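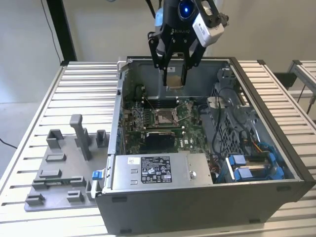 My grandmother's dumplings had to be set down into the broth, never dropped, and it took me most of one August to learn the difference. I was thirteen, all elbows, and she stood behind me in the kitchen on Brusis Street with her chin practically on my shoulder. "Slower," she would say, and then, when I was already going as slow as I knew how, "slower than that." I think of her whenever I see something small and square held just above the place it is meant to go, like that little tan piece between two black fingers over the open computer case, because that was me exactly, with a spoon.

The broth was her mother's, from Ziltonitz, and it had marrow bones in it, and a burnt onion, and a pinch of something she kept in a mustard jar and called "the dust." It simmered for 90 minutes with the lid tipped. We didn't talk much while it cooked (she hummed, I folded napkins badly), and the windows fogged up until you couldn't see the Leckie bakery across the way.
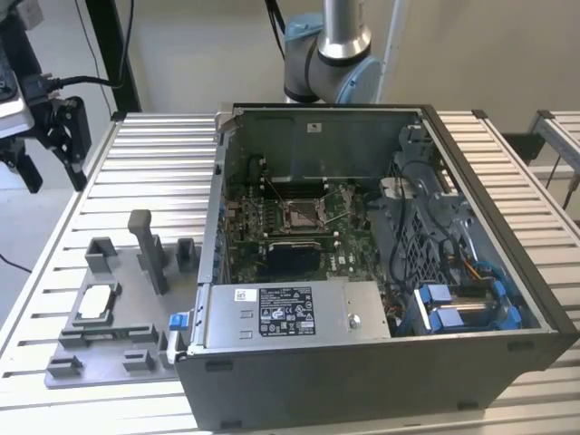
When she died, the kitchen came to me, and I found I couldn't cook in it. I cleaned it instead. I scrubbed the shelves, and I lined up her black baking tins on their edges, side by side like the memory slots on that green board, and I left the middle of the stove bare, right where the big pot used to sit. For a whole winter I ate toast standing up.

Then one evening, looking for a candle, I opened the drawer under the bread box and there was the mustard jar, with a good inch of dust still in it.

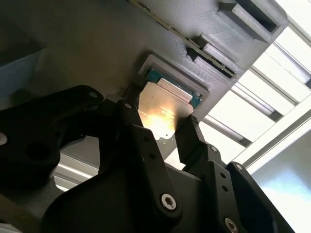
I wet my finger and tasted it. Caraway, and dried mushroom, and orange peel, of all things! All those years of Jirkance oranges at Christmas, and her shooing us away from the peels.

So I went out in my slippers for bones. I burned the onion, I tipped the lid, and I rolled the dough too thick, the way I always had.

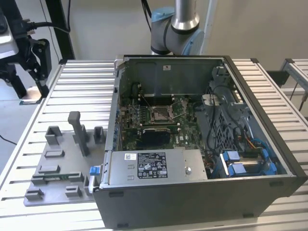

The first dumpling I dropped, and it splashed my sleeve. The second I lowered on the spoon until the broth came up over the edge and took it from me, and I stood there a good long while with the spoon still in the pot, humming, before I reached for the third.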